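Date: 28/10/2022
Subject: Re: [kowalchuk-list] Muner pressings, which one has the long fade?
To: the Kowalchuk list

Quoting the earlier message:

> I picked up a second copy of the Muner album at a record fair and the
> last track on side two runs longer than on the one I already had. Same
> sleeve, same label color, same catalog number. On my old copy the organ
> stops almost at once after the final verse. On this one it keeps going
> and there's a bit of tambourine I'd never heard before. Did Stelta press
> it twice? And is the long one the version on the CD?
>
> Also, does anybody know if the Jatcombe show was ever taped? I keep
> seeing it listed but never with a running time.

Yes, Stelta pressed it twice. The first run was 800 copies and the second was 969. I got both figures from the plant paperwork, which one of the band's former road crew let me copy years ago. There was also a batch of 100 white label copies for radio, and those match the first run.

The sleeves are no help in telling them apart, since they were all printed in one go and the leftovers were used for the second pressing. Look at the run-out groove on side two. First run copies have the catalog number and nothing else. Second run copies have the catalog number followed by a small R, scratched by hand and easy to miss. Tilt it under a desk lamp.

The long fade is on the second run. The story I was given is that the band didn't like how abruptly the first one ended and asked for a new cut of side two when the repress came up. Side one is the same cut on both. I've played them one after the other and can't hear any difference, apart from more surface noise on my first run copy, which had a hard life before I got it.
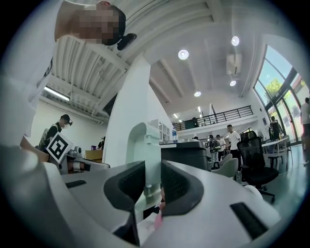

The CD is where it gets confusing. It uses the short ending, but it isn't taken from the first run master. The organ is further to the left and the vocal is drier. My guess is that the label went back to an earlier mix reel and faded it to match the running time printed on the sleeve. I can't prove that. The download version is the same as the CD, so if you want the tambourine you need the vinyl with the R.

A correction to something I posted here in April. I said the cassette had the long fade too. It doesn't. I was going by a home copy somebody had made from the second pressing, with a photocopied insert. I've now heard a real Stelta cassette and it has the short ending, plus the two middle songs on side one in reverse order. Please fix this if you copied it into your own lists.

On Jatcombe: it was taped, from the desk, but only the second half. The part I have starts in the middle of "Kowalchuk" and runs through both encores. The vocal is very loud and the drums are hardly there, as you'd expect from a desk tape in a small hall. There's an audience tape listed in a couple of places as complete, but each time I've followed it up it was the same desk recording with hiss added. If anybody has the opening songs from any source I'd like to hear them.

As for price, I wouldn't pay extra for either pressing. Sellers have started to write "rare first issue" on everything, including copies with the R plainly showing in their own photos. A copy of the second run went for more than a white label last month, which makes no sense to me.

I'm trying to put together a list of who has which version. If you own a copy, send me the following off list:

- what is in the run-out on both sides
- whether the lyric sheet is there, and if it's on cream or white paper
- any number stamped on the back of the sleeve

The stamped numbers are the part I understand least. The highest I've seen is 1,885, and that's more than both runs and the white labels put together. Either there was a third batch I don't know of or the stamp has nothing to do with the pressing. I have two sleeves with no stamp at all, both from the first run.

I'll post the list when I have enough replies to make it useful. I can also send a transfer of the long ending to anybody who only has the CD.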